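Removing Marks from Parquet Floors

Start with the mildest method and move up only if the mark stays. Test every product in a spot that furniture normally covers and let it dry overnight before judging the color.

Dust and grit

Vacuum with the brush roll switched off. Work along the length of the planks. Follow with a flat microfiber pad, barely damp. Do not use a steam mop on parquet; heat and moisture open the seams and can lift the finish.

Scuffs

Rub with a dry white eraser or a clean tennis ball. If the scuff remains, put a few drops of mineral spirits on a cotton rag, rub for ten seconds and wipe dry. Open a window first.

Ink and marker

Old ink is usually in the finish, not the wood. Dab with rubbing alcohol on a cotton swab, lifting each time and changing the swab when it picks up color. Alcohol softens shellac and some lacquers, so stop if the surface turns tacky.

Cabinets and other pieces that sit flat on the floor trap grit along their bottom edge. Empty the drawer, lift (two people) and clean the strip underneath before setting the piece back.

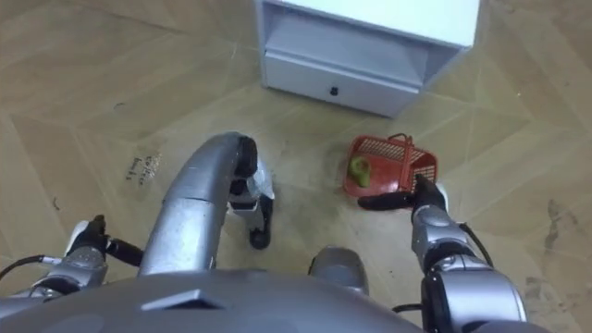
Dark stains

Gray or black stains that do not respond to cleaning are often water damage below the finish. These need sanding. Start at 101 grit if your supplier uses the odd sizes, otherwise 100, then 160, always with the grain. Vacuum between passes. Apply oxalic acid solution as the label directs, rinse, and leave to dry fully before refinishing.

Last updated 25 December 2022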